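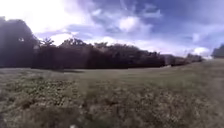
Grelton Hedge and Meadow Project
Progress report to the Schwerdtfeger Fund, second year, to the end of November

Prepared by Pankaj Garg, project officer

Where we are

The second year's planting is finished on the two northern holdings and part done on the third. We have put in 2365 metres of new or gapped-up hedge since the last report, against the 2966 metres in the plan. The shortfall is all on Clandville Farm, where the tenancy changed hands in the summer and the new tenant asked us to wait until the stock fencing had been agreed. That has now been settled and we expect to finish there before the end of the planting season.

Spending is within budget overall. Fencing has cost more than we allowed and contractor days have cost less. The finance sheet is attached separately.

Hedges

The mix is as set out in the original bid: mostly hawthorn and blackthorn, with field maple, hazel, dogwood and a little spindle. We dropped guelder rose on the drier ground after the poor results in year one. Plants came from the same nursery as before and were in good condition on delivery, apart from one batch of hazel that had been left standing too long. The nursery replaced it without argument.

Losses from the first year's planting were worst along the south-facing bank below the lane, where the soil is thin and the spring was dry. We have replanted those gaps and mulched more heavily. On the lower ground the young hedge has done well and some of it is already above the guards. Vole damage was light. Deer damage was not, and I would like to discuss taller guards for the section next to the wood. The extra cost could be met from the contractor underspend if the Fund agrees.

Laying the old hedge at the top of Sodolus Lane has been moved to next winter. The two people we had booked were both taken up with storm work, and I did not want it done in a hurry by someone we don't know. It has waited thirty years and can wait another one.

Meadows

Hay was cut late on all the meadow plots, as agreed, and taken off within the week except on one plot where the baler broke down. There the cut grass lay long enough to start going yellow underneath. It was cleared by hand and with a borrowed trailer.

Yellow rattle has taken on 11 of the plots. On the others it was either very thin or absent. Darmawan Gunawan, who carries out our plant surveys, thinks the ground was not opened up enough before sowing, and having seen the plots with him I agree. This autumn we harrowed much harder, until there was plenty of bare soil showing, and sowed again in September using seed brush-harvested from the parish's own old meadow. Aftermath grazing was done with sheep on most plots and with a few young cattle on the wettest.

The survey report itself is with you already. The main points were more knapweed and bird's-foot trefoil than last year, little change in the grasses, and creeping thistle getting worse along the eastern boundary. We topped the thistle in July and will do so again. We have not used any spray and do not plan to.

Landowners and access

All the landowners remain in the scheme. One has asked whether a further field could be added. I have said that this would need new money and that I would raise it here, which I am now doing - no decision is needed until spring.

The permissive path along the bottom hedge opened in May. The gate at the village end was hung badly and has been rehung. There have been complaints about dogs running loose among ewes, and we have put up plain signs asking for leads from February onwards. The farmer would have preferred the path closed at lambing. We have agreed to look at it again after one season with the signs in place.

Training and events

We ran 2 hedge planting days and one scything day. The scything day was full and had a waiting list. The first planting day was poorly attended, mostly on account of the weather, and the contractor made up the lost length the following week. The school came out for a morning in June to look at insects and has asked to come again.

Changes we are asking for

Carry the unspent Clandville planting money into the next quarter.
Move the Sodolus Lane hedge laying to next winter, at the same price.
Allow part of the contractor underspend to be used for taller guards beside the wood.

Next period

Finish planting at Clandville. Check and straighten guards on all first-year hedge once the January winds are over. Order seed early - supplies were short last year. Repeat the soil samples on the plots where the rattle failed, so that we know whether fertility is part of the trouble. The next plant survey is booked for June, and I will send the results with the following report.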